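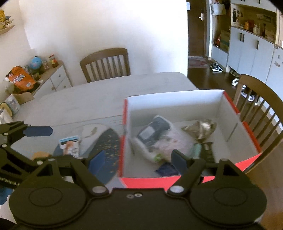

Holter Parcel Returns Register

Version 2.1, released 21st March
Maintained by the Returns Records Unit, Dufour Institute for Retail Studies

Summary

The Holter Parcel Returns Register is a table of goods sent back by customers to small online shops, together with the reason each customer gave and the decision the shop made. It was assembled to support research into return policies and the wording of returns forms. The register holds 1,618 return records from 19 shops. All records are in English or have been translated into English by Institute staff.

The register contains text and numeric fields only. It does not contain customer names, addresses, payment details or tracking numbers.

Contents of the release

returns.csv – one row per returned item
shops.csv – one row per participating shop
reasons.csv – the list of reason codes and their definitions
forms/ – the returns form used by each shop, as plain text
CHANGES.txt – differences from earlier versions
LICENSE.txt

Fields in returns.csv

return_id: a number assigned by the Institute. It has no connection to the shop's own order number.
shop_id: refers to shops.csv.
category: clothing, footwear, kitchen, stationery, toys, small electrical or other.
price_band: one of five bands, A (lowest) to E (highest). Exact prices are withheld at the request of the shops.
days_held: whole days between delivery and the customer's request. Blank where the shop did not record a delivery date.
reason_text: the customer's own words, after removal of personal details.
reason_code: assigned by two coders working separately.
outcome: refund, partial refund, exchange, store credit or refused.
packaging_note: free text written by shop staff when the parcel was opened. Many shops left this field blank.

How the records were gathered

Shops were recruited through the Zolleck trade newsletter and by direct letter. Each shop agreed to export its complete returns log for a fixed period and to supply the form in use at that time. Logs arrived as spreadsheets, as exports from the Hodex order system and, in two cases, as scanned paper sheets that were typed in by hand.

Duplicate entries were removed. Where one parcel held several items, each item was given its own row, and the rows share a value in the parcel_group field. Readers should note that parcel_group was added in version 2.0 and is absent from any copy of version 1.

Coding of reasons

The reason codes were drafted by Poonam Prajapati and revised after a trial on 179 records. Harpreet Gill and Tihomir Radonjić then coded the full table. Disagreements were settled by discussion, and the original codes of both coders are kept in the columns code_a and code_b. The most frequent disagreement was between "not as described" and "changed mind". Customers often write a sentence that supports either reading, such as "color is not what I wanted". Users who depend on this distinction are advised to read reason_text directly.

Of all records, 994 carry a reason_text of more than five words. The remainder are very short or were picked from a menu. The column reason_source shows which shops offered a menu and which offered an open box.

Known limitations

The participating shops are small and chose to take part. The register should not be used to estimate return rates, as it contains no information on items that were kept. Refused returns are likely to be under-reported – several shops settle these by telephone and make no entry. The days_held field follows local practice, and some shops count from dispatch. These shops are flagged in shops.csv under day_rule.

Translated entries are marked "T" in the lang_flag column. The originals cannot be shared.

Permitted use

The register may be used for teaching and for non-commercial research. Attempts to identify a shop or a customer are not permitted. Published work should name the register and the version number. Requests for commercial use are considered individually.

Changes in this version

Corrected price bands for shop 07.
Merged the codes "late" and "arrived after event".
Restored line breaks in the forms folder.
Removed four test rows left in by mistake.

Contact

Questions on content should be addressed to Kwaku Ansah, Returns Records Unit. Errors in the files should be reported to Vasco Azevedo, quoting the return_id and the version number. Corrections are held for the next numbered release and listed in CHANGES.txt.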